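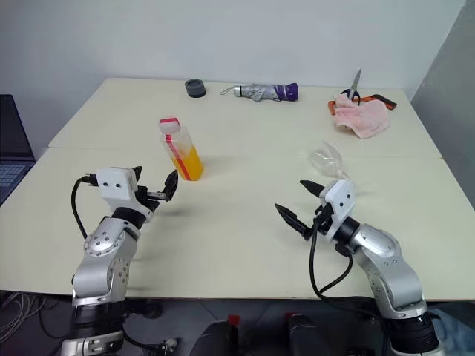
My problem with section 3 of the draft is that it treats a shared bench as if it were a guarded cell, and then, two pages later, as if it were an office desk. You can't write a rule that serves both. Take a setup of the ordinary kind, two arms on one cream table with a bottle standing between the grippers. There's orange-yellow liquid in the bottle, a laptop at the left edge, and a pair of scissors with the blades pointing up out of a pink towel near the back. Under the draft as it stands, that table passes. Every item is "a task object or a bench accessory", the arms are below the force limit, and somebody has ticked the box for the stop button. I'd like whoever wrote 3.2 to tell me which line of it would make a person move the scissors.

On the earlier message:

Đạt Ngô wrote:
> I think we are overcomplicating this. The arms most of us
> run are rated as collaborative by the maker, and the Tivell
> checklist already covers force, speed and stop category.
> If a site follows the checklist it should be able to say
> that it follows good practice. Adding rules about what
> may lie on the table will turn a two-page document into
> a twenty-page one and people will stop reading it.
>
> I would keep 3.2 as written and add one sentence saying
> that operators should use common sense with sharp
> objects and liquids.

I agree with the part about length. I don't agree with much else.

"Rated as collaborative by the maker" describes an arm. It says nothing about an arm with something in its fingers. We have been round this before on the list and I thought it was settled: the thing you assess is the arm, the gripper, the object and the job together. A gripper closing on a towel is one job. Put a blade in the same gripper at the same speed and the force number on the checklist stops meaning much, as the number was worked out for a blunt contact. If the checklist doesn't ask what is being picked up, then a ticked checklist tells me only that somebody owned a pen.

As for the common sense sentence, I went through our bench log at Flelmont in January to see what common sense had been up to. There were 2581 runs in it. The operator is supposed to note anything on the table that wasn't on the task sheet, and in some 30 runs they did. I don't believe that number for a second. I think it's the number of times a person remembered to write it down. Eighteen of the notes were about the same thing, a loose bag or wrapper within reach of an arm. A clear plastic bag on a pale table is hard enough for me to see, and I have no great faith in the cameras either. Has anyone tested this properly? I've read two write-ups that say their system "handles transparent objects" and neither says how many it missed.

Nor do I think the two-arm case is covered. 3.4 gives a clearance between the arm and a person, and a clearance between the arm and a fixed surface. It gives nothing between one arm and the other. On most two-arm benches the working area is exactly where both grippers can reach, so the arms will be close to each other all day by design. What is the limit there? What should happen to the right arm when the left one trips its stop while both have hold of the same thing? The Tamiru people told me their answer is "both freeze", and that may be fine with a towel. With an open container I'd want to hear more.

Then cables. The draft says they should be "suitably managed". Suitable to whom? If the cable runs outside the arm and hangs in a loop at the wrist, then the loop is part of the moving envelope and should be measured with it. I'd also like a line about loose wires on the floor under the table, where the operator's feet go. It's dull, I know. It's also the one thing I have personally been hurt by in this line of work – a twisted ankle, no robot involved.

Proposed wording, to replace 3.2 and the last line of 3.4:

3.2 Before each session the operator compares the table with the task sheet. Anything that isn't on the sheet comes off the table. Blades and points stay on the table only if the sheet names them and says which way they face at the start.

3.2a Liquids are in closed containers unless pouring is the task. Laptops and power supplies are outside the reach of both arms, with the reach measured at full extension and including the gripper.

3.4 (last line) Where two arms share a working area, the sheet states the smallest allowed distance between them and what each does when the other stops. External cables count as part of the arm.

That adds less than half a page. I can live with somebody making it shorter.

One more thing. The Sterell annex gets cited four times in the draft as evidence that the present rules work. I've read it twice. It reports that no incidents were recorded, and it doesn't say who was recording or what they were told to call an incident. Until somebody can answer that I'd like the citations taken out, or at least moved to the background section where they can't do any harm.

I'm not going to block the draft over cables. I will vote against it if 3.2 goes forward unchanged.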